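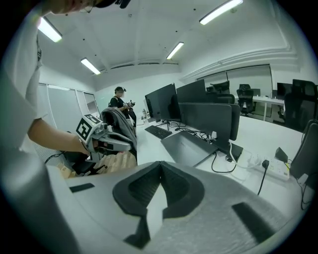 Office side, chair with the grey jacket over the back.

Ticket 1368
Subject: Label printer drops off network after lunch, every day
Opened by: Signe Brekke
Assigned: Si-woo Koo
Priority: normal (was low)
Site: Atholm, second floor

Signe Brekke
Ostar label printer goes offline at lunch and stays off till someone power cycles it. Jobs pile up in the queue then all come out at once, incl. duplicates. Had 200 shipping labels print twice on us. Started after the switch got replaced, I think. Can somebody look before the Engebretsen order goes out?

Si-woo Koo
Looking. Which queue are you printing to, the one on the server or direct from your machine? Also what does the front panel say when it's off, amber light or nothing?

Signe Brekke
Server queue. Light is green. Looks totally happy, just doesn't print.

Si-woo Koo
OK green = has power and paper, thinks it's fine. Pinged it from here, no reply. Pinged it again after Signe restarted it, fine straight away. So network not printer hardware. Probably.

Tried so far:
- new patch cable, no change
- different wall port, no change
- energy saver turned off in the web page, no change (setting was back on next morning, turned it off again)
- cleared stuck jobs and restarted the spooler

Njål Bakke
Had the same at the warehouse with the older Ostar. Was an address conflict. Check if it's on DHCP or if somebody typed an address in by hand years ago.

Si-woo Koo
Typed in by hand. Ends in 244. DHCP pool used to stop at 200, now goes right to the end of the range. Whoever set up the new switch must of used the default pool. So anything that joins wifi late enough can land on 244.

Checked leases. 244 went to a phone at 12:20ish. Phone comes back from lunch, printer vanishes. Would explain it.

Hülya Sarıgül
That may be my phone, sorry. Do I need to do anything?

Si-woo Koo
No, leave it. Changing it this end.

February 15, 2018
Change made:
- pool put back to end at 200
- printer left at 244, now outside the pool
- old lease deleted
- server port re-pointed by IP, was using a cached name
- duplicates: turned off the retry option on the queue, it was set to 4

Test page OK from server. Test page OK from Signe's machine. Leaving open to see if it lasts past lunch.

Signe Brekke
Printed all through lunch no problem. One label came out blank but I think that's the roll.

Si-woo Koo
Blank one is calibration. Hold feed till it blinks, let go, it'll spit out a few and settle. If the gap sensor is dusty give it a wipe, there are swabs in the drawer under the Plalovar scanner.

Hjørdis Haugland
Can we get the hand-typed addresses written down somewhere? The colour printer downstairs is one too, and the door panel I beleive.

Si-woo Koo
Yep. Separate ticket for that, will link it. Door panel is not mine though, that's the building's, need to ask them what it's on.

Signe Brekke
Recalibrated, labels fine. OK to close from me.

Status: resolved
Cause: static IP inside DHCP pool
Follow up: list of static devices, owner Hjørdis Haugland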